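Jodley Coastal Walks - Seasonal Walking Guides and Lodge Host

Applications are invited for two seasonal guide positions and one lodge host position based at Biwott, commencing in February. Jodley Coastal Walks conducts guided three-day journeys along the Oltero headlands for groups of visitors from Australia and overseas. 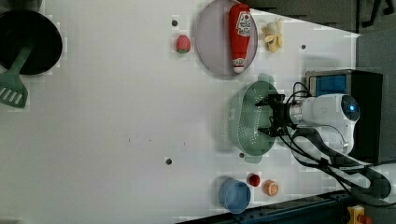
Oval colander with tab handles.

Guides will lead groups over the full 108 kilometres of the track and its side trails, interpret local history and the natural environment, and complete a written report at the close of each journey. A current remote area first aid certificate and a driver's licence are essential. 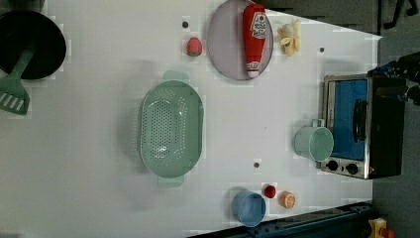

The lodge host is responsible for the reception of guests, room allocation and the evening meal. Applicants should be comfortable with plain home-style cooking and with ordinary equipment, such as a round black pot, a slotted spatula and a colander. Formal trade qualifications are desirable but not required. The host reports to the Drakier office and is on duty from 6 am on departure mornings.

Shared accommodation is provided for all three positions. An allowance of $200 is payable towards boots and wet weather clothing.

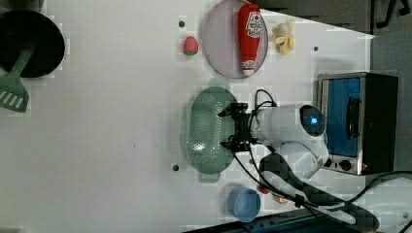 Green slotted spatula and round plate.

Applications should include a résumé, a covering letter of no more than 2 pages and the names of 2 referees, addressed to Ajith Kulkarni, Operations Manager, Drakier. Applicants must hold the right to work in Australia - evidence will be requested at interview.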